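Switchboards, of all things

30/12/2019

So the week between Christmas and New Year is meant to be for lying on the couch eating leftover pav, and I've spent a good chunk of it thinking about cabinets. Metal ones, with switches on. I know.

It started back in March when I took on the little pump shed job at Prarkum, and I've been meaning to write something up ever since. If you've only come across the board in your own hallway cupboard (a row of breakers, a safety switch, somebody's biro scrawl saying STOVE) then the bigger ones are a different animal. They stand on the floor, they're as tall as a wardrobe, and the doors are covered in lights and dials that everyone on site walks past without looking at. I walked past them for years myself!

Then I had to learn one properly, and now I can't leave them alone. My family has stopped asking.

The first thing I had to get my head around was that the colours aren't a language you can just pick up and take with you. I'd learned on an old Ocampo board where green meant running and red meant stopped, easy. Then I went across to the Rovex building and red meant the circuit was live and closed, and green meant open. Completely the other way round! I stood there like a stunned mullet. The sparky on site was very patient with me and said the only thing worth trusting is the label and the drawing for that particular board – and if the label has fallen off, you go and find the drawing before you touch a thing. I wrote that inside the cover of my notebook and underlined it.

The second thing was the meters. I love the meters. The old needle ones are lovely to look at but the digital ones tell you so much more, and once you know which page you want you can press through to it pretty quickly. I log ours on a clipboard, every 30 days, same time of the morning. The clipboard is up to 1159 entries now if you go back through all the people who had it before me, and some of the older handwriting is gorgeous. One of them used to draw a tiny sun or a tiny cloud next to the reading. I've carried on with it.

Third thing, and the one I'd bang on about if you got me at a barbecue, is layout. A good door is laid out so your eye goes down it in the order you need it. Lights up high where you can see them from across the room, then the readings, then the thing you turn. The Madeo one in the back workshop has the handle down near your shins and the lights behind where the door of the next cabinet swings open, and it took me 20 minutes one morning to work out something that should've taken me one.

Compare that with this sort of arrangement, where you've got three lights along the top, the meter tucked in underneath, and the rotary switch on its own lower down with the red lightning triangle right below it. I can't read the Chinese but I don't need to, I know what a lightning bolt is telling me. And a little white handle on a white plate with a black border, so tidy!

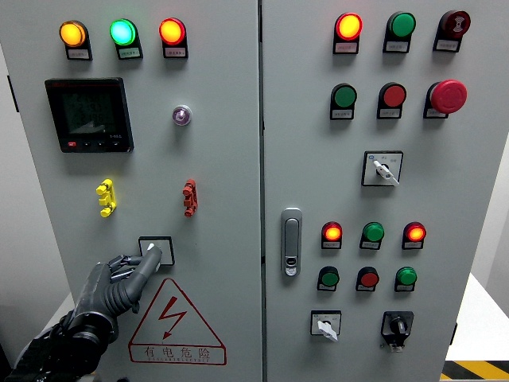

Marg-free zone, this blog, but one reader did email after my last ramble to say that a warning sign is only as good as the day it was stuck on, and that at their old work the sticker had been there so long people hung their hats over it. They reckon signs should be moved a bit every year so you notice them again. I'm not sure the rules would let you, but I do like the thinking, and I went and had a proper look at ours afterwards. Two had faded to pink. New ones are ordered.

Next on my list is relabelling the seven circuits in the shed, which were last done with a label maker that was clearly running out of tape. A couple of them just say PUM. I've bought a fresh cartridge and I've got the drawing printed out, so I'll do it with the sparky there when everyone's back in January, and put up the before and after for the four of you who care.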